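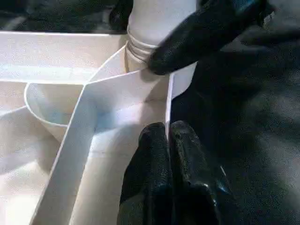

Wrist cam, white tray, white container, black fingers. Hard mode for depth!

Right, thread time. I've been rewriting the grasp planner for our tray-picking setup and I'm far too excited about it to keep quiet.

The job sounds dull. Take things out of a compartment tray, put things back in the compartment tray. But look at all those thin walls! Every one of them is something a finger can land on, and from the wrist they're mostly just bright strips with pale grey between them.

Our old planner (we call it Fistley, don't ask) treated the whole tray as one solid box with holes in it. Fine for big compartments. Hopeless near the place where the partitions meet, where it would decide there was no safe way in and just sit there thinking.

So the new one, Trutetow, keeps each divider as its own thin surface. It's allowed to plan a finger either side of a wall, as long as there's clearance on both faces. That one change opened up so many grasps that I thought I'd broken the collision checker.

(I had also broken the collision checker. Separate bug. Fixed on 5/5/26, and I slept very well.)

Perception next, because white on white is a pig. The depth map goes to mush on smooth pale plastic, so we stopped asking it for everything. We now find the top edges of the walls in the colour image, fit lines and arcs to them, and slot the tray model in from those.

The curved compartment is my favourite bit of the whole tray. Straight walls all look alike to the fitter, and it used to slip along them quite happily. One big arc and it knows where it is. Lovely thing, an arc.

Ridges help too! A plain white cylinder gives you nearly nothing to hold on to visually, but a few raised rings give you proper shading to track, even when the top of the thing is out of view.

Timing, for those who like timing: a full replan took more than 281 ms on the old code, on the same machine that now does it in 200. I'd like it lower still, but it's already quick enough that we can replan on the way down instead of stopping above the tray for a ponder.

Things that still annoy me: shiny highlights on black fingers get picked up as wall edges now and then. I'm masking the fingers out using the joint angles, but the mask is a bit fat and eats real walls as well.

Next up is contact. I want it to tell "resting near the side" from "pressing on the side" without leaning on the camera for it. Motor current gets me part of the way, and I've got 2 ideas for the rest, one of them sensible.

Will post the edge-fitting code once I've taken the rude variable names out. Questions welcome, especially from anyone else fighting with pale plastic!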